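Suldale ATV plant, open day report

The Suldale plant opens its assembly hall to dealers and owners each January. I joined the morning group, led by production engineer Joni Kinnunen. The route covers frame welding, driveline, final assembly and the dyno room, in that order, and takes 2 hours.

Frames are jig-welded from steel tube and checked on a coordinate table before powder coating. Any frame outside tolerance goes back to the jig. Output last year was 1,088 machines, all of them four-wheel drive.

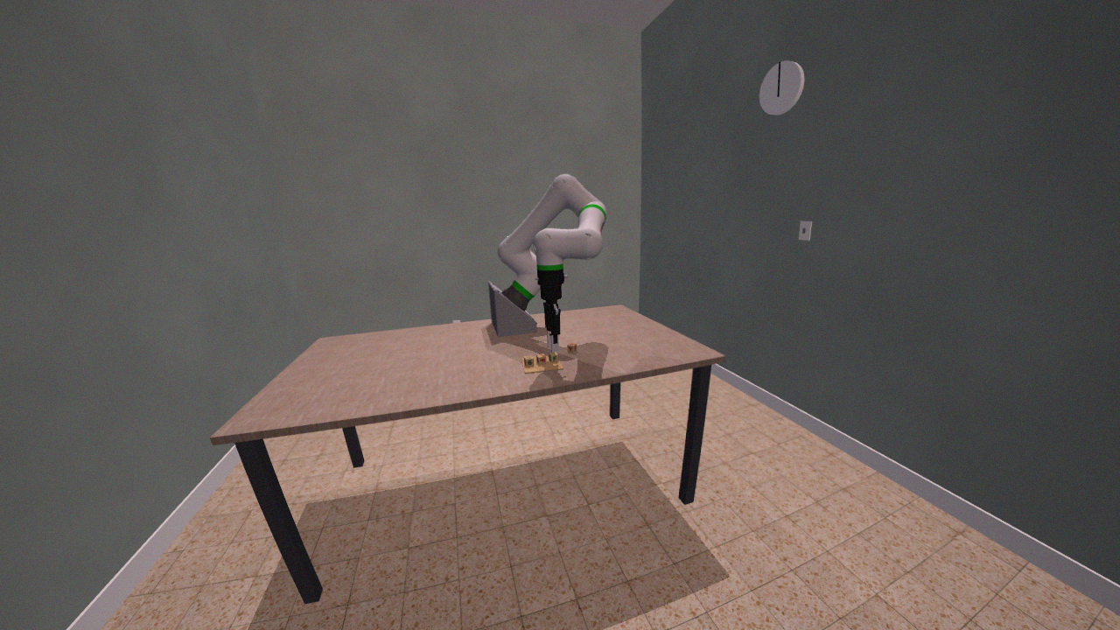 Simulated robot arm with its gripper over wooden pieces on a table.

Front and rear differentials come in sealed from Honkanen. Plimholm supplies the CVT housings, which were redesigned for this model year with a larger intake duct and a drain plug that can be reached without pulling the footwell. Owners of the older unit will recognise the improvement. The belt itself is unchanged.

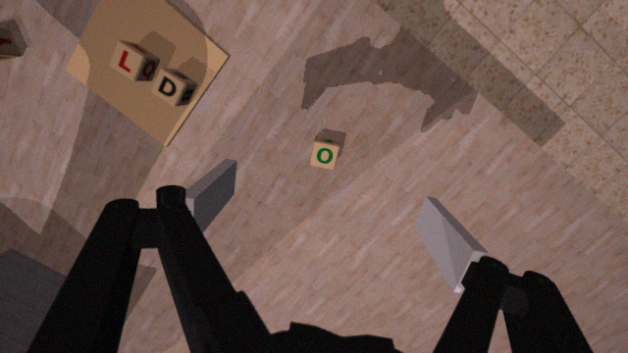

Final assembly has 12 stations. Plastics go on at the second-last, after the wiring harness has been tested, and the winch mount is now fitted as standard. Each finished unit is run on the dyno in low and high range, then drained of fuel for shipping.

Kinnunen confirmed that the Sadov two-up model stays in the catalogue, with a longer wheelbase and a revised rear rack. Pricing was not given. Parking is at the north gate and closed footwear is required.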